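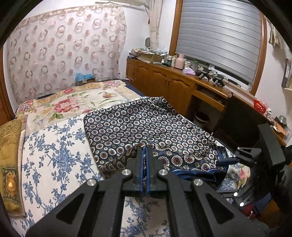
Navy medallions with a royal-blue edge, over blue branches and a cream floral cover.

Home & Textiles | Features | Makers | Subscribe
October
By Heledd Ellis
5 min read

I used to be a matching-set person. White sheet, white cover, done. Then I inherited a trunk of my aunt's fabric and my bed has not been the same since (my sister says it looks like a yard sale, and I take that as a compliment).

The dark silky cloth is my favorite. It's navy, covered in rows of little round medallions, and the border has bigger ones with deep red centers and cream edges like petals. It slides around like crazy! I fold it, it slithers open, I fold it again. Silky things want a big flat surface and a bit of patience, so I do all of mine on the mattress before breakfast.

Underneath goes the sheet with blue leaves and blossoms, and up at the head is the cream one with its big flowers and those soft bands of yellow and lilac. Three florals, if you let me count medallions as flowers, and I do.

What holds it together is the blue. It's in the branches on the sheet and again in that glossy edge, so your eye just hops across. I tried the same trick in the guest room with a plain gray blanket and got bored in nearly 12 days.

The trunk still has 18 pieces I haven't unfolded. There's a green one near the bottom I keep thinking about.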